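Daylighting in Homes, Handout 4
Course notes by Rogério Araújo

In the last lecture we looked at how deep the daylight enters in a room. Today we speak about the window itself: its height, its divisions and its sill.

Light from the top of a window goes deeper than light from the bottom. For this reason a high opening is more useful than a low one of the same area. Bars and casement frames also take their part, and in old houses they can block up to 40 percent of the opening. Please measure the glass only, without the frame. 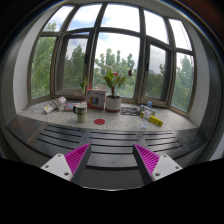 Reading time: 2 minutes

A pale sill sends part of the light up to the ceiling. Trees outside reduce it, and the sky gives much more than the foliage does. For the November exercise, read the Huerta chapter and draw one window of your own home in section, with the sill.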